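Gareo Calm Cushion and 32-Day Program: A Skeptic Sits Down

I have started meditating 17 times. I know because I keep a notebook for each attempt, and there are 17 notebooks, most of them with two used pages and a very hopeful first sentence. So when the Gareo kit went on sale in January, when I'm at my most gullible, I ordered it with the quiet confidence of a person who has learned nothing.

The kit is three things in one box: a floor cushion, a spiral-bound workbook, and a code for 32 days of guided audio. I paid 80 dollars. Shipping was extra, and I practiced letting go of that before the box had even arrived.

The cushion

Let's start with the good part. The cushion is excellent. It's filled with buckwheat hulls, it has a zipper on the side so you can take some out, and it needs some taken out. As shipped, it's packed so tight that sitting on it feels like perching on a large, disapproving loaf of bread. I removed three cups of hulls and it became the most comfortable thing I own. The cover comes off and goes in the wash. It has a carrying handle, in case you want to be seen with it.

I have bad knees and have always ended up kneeling, slumping, or lying down and calling it a body scan. On this I can manage 20 minutes cross-legged before anything goes numb. My old one, a Toma, was prettier and went flat in a season.

One warning: the hulls rustle. Every time you shift, it sounds like someone opening chips in a movie theater. The workbook calls this "the voice of the seat." I call it a rustle.

The workbook

The workbook is where things get wobbly. Each day has a prompt, a half page of lines, and a little circle to color in according to how open you feel. I never worked out what to do with the circle. By the second week I was coloring it in completely so it would look finished.

Some of the prompts are good. Day 4 asks you to write down what you did in the last hour without judging any of it, and I found that harder and more useful than I expected. Day 9 asks which of your habits you'd be embarrassed to explain to a child. I filled the half page and went up the margin.

Others read like they were written on a deadline. Day 13 wants you to list 1,000 things you're grateful for. It gives you the same half page. I got to 46, and number 46 was "tape." Day 20 asks you to write a letter to your future abundance, and I'm afraid mine came out sounding like a complaint to the cable company.

The paper is nice and thick, and the spiral lies flat. If you write with a fountain pen, you'll be happy. If you're left-handed, you'll spend 32 days with a coil pressed into your wrist, so there's your pain meditation.

The audio

You get one narrator for the whole program, and your feelings about the kit will depend on your feelings about her. She has a low, unhurried voice and she leaves real silences, which I appreciated. She also says "beautiful" after every instruction, including "close your eyes" and "notice your jaw." I did notice my jaw. It was clenched, and I think we both know why.

Sessions start at five minutes and work up to 25. The increase is gentle until Day 22, when it jumps from 12 minutes to 20 without a word. I checked twice to see if I'd skipped a page. I hadn't. I spent most of that session thinking about soup.

The player remembers your place, mostly. It forgot mine on two occasions and sent me back to Day 1, where I was congratulated for beginning. You can download the tracks, and I'd do that right away, partly because your access runs out after a year. The workbook mentions this on the very last page, under the thank-yous.

How it compares

I've also done the Fostedstead home course, which has no cushion and much better teaching. It explains what to do when your mind wanders, where Gareo mostly tells you to greet the wandering with a smile. And I once did a Saturday retreat in Luvurberg that cost a good deal more than this and included lunch. The lunch was the best part. Of the three, Gareo is the only one I've finished.

Did it work?

I'm a little less likely to answer an email while annoyed. I sit for ten minutes most mornings, before coffee if I'm feeling noble and after it if I'm being truthful. My sleep hasn't changed. My neighbor's leaf blower still has a power over me that no breath can touch, though I now notice I'm furious a few seconds sooner – and I'm told that counts.

Good: the cushion, the silences, the thick paper, Days 4 and 9

Less good: the coil, the Day 22 ambush, the hidden one-year limit, "beautiful"

Buy it if: your knees complain and you like being given homework

Skip it if: you already own a cushion you get along with

My rating: four out of five for the cushion, two and a half for everything else. If Gareo ever sells the cushion by itself, buy that and get a notebook from the drugstore. I can lend you one. It only has two pages used.

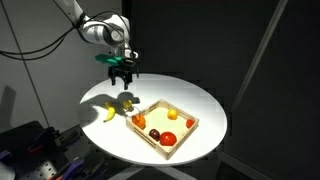
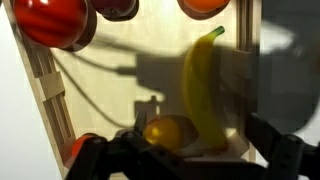
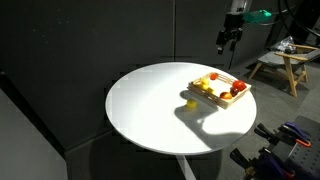 Fruit and pale wood, three views.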